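I am learning basic bricklaying this winter, and I will post my notes in this thread. My English is not perfect, but the bricks do not mind.

The first lesson is without mortar. You lay the bricks dry on a table and look at the joints. I thought it would be boring — I was wrong.

The rule for a simple wall: every brick on top must cover the joint between two bricks under it. It is called running bond. If the joints stand one over another, a crack can go straight down the wall.

My plan is a low garden wall behind the house in Driltcombe, ready by August. For this I need 300 bricks. The seller in Tunness wanted to give me 3000, and we had a long conversation on the phone. 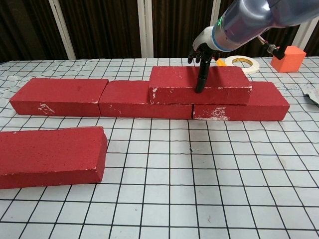
Do I need to buy new bricks only for practice?

Old ones are good enough. Chips and worn paint do not matter when you study the pattern, but clean off old mortar, or the bricks will rock.

A sheet with a printed grid helps me very much. I put the long side of the brick along a line and I see at once if the row is going crooked. Pull the sheet flat first, because wrinkles make the lines lie to you.

Next step is mortar. I bought 2 bags from Tritura, and they are waiting in the shed. Before this I want to practice the corners — there the half bricks begin, and I still cut them badly.

If you have a good way to cut a brick by hand, please write it under this post.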